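Brallcombe Home Notes
Looking after a timber tabletop

Pale timber shows everything. A bench or table made from joined strips will pick up rings, grit and cable scuffs faster than a dark one, so it pays to clear it properly at the end of the day. The job takes 19 minutes if you leave nothing to soak.

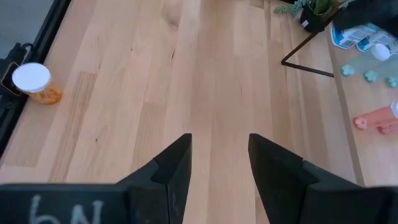
CLEARING THE TOP

1. Take medicines off first. Pill bottles go back in a high or locked cupboard with the cap on tight.

2. Unplug phones and chargers. Coil the cable loosely and put it in a drawer.

3. Wipe along the grain with a barely damp cloth, then go over it with a dry one. Small knots and dark flecks are part of the timber and won't come out, so don't scrub at them.

4. Run a dry brush along the edges, where crumbs collect.

DRINKS

Cold glasses and hot mugs both leave marks. Use a coaster with a raised lip, and empty it when water pools. Tea and beer should be mopped up straight away, as the colour gets into any spot where the finish has worn thin.
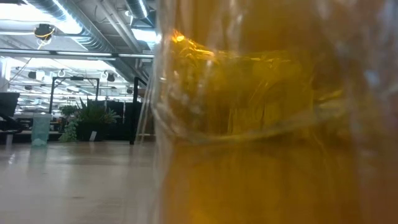
If a white ring has already formed, leave it overnight. Many fade by morning. For one that stays, rub in a little furniture wax with a soft cloth, wait 4 hours and buff. Grey or black marks have gone deeper and need a light sand, followed by a fresh coat of oil over the whole board.

Re-oil in October and again in autumn.

Filed under: Timber, Cleaning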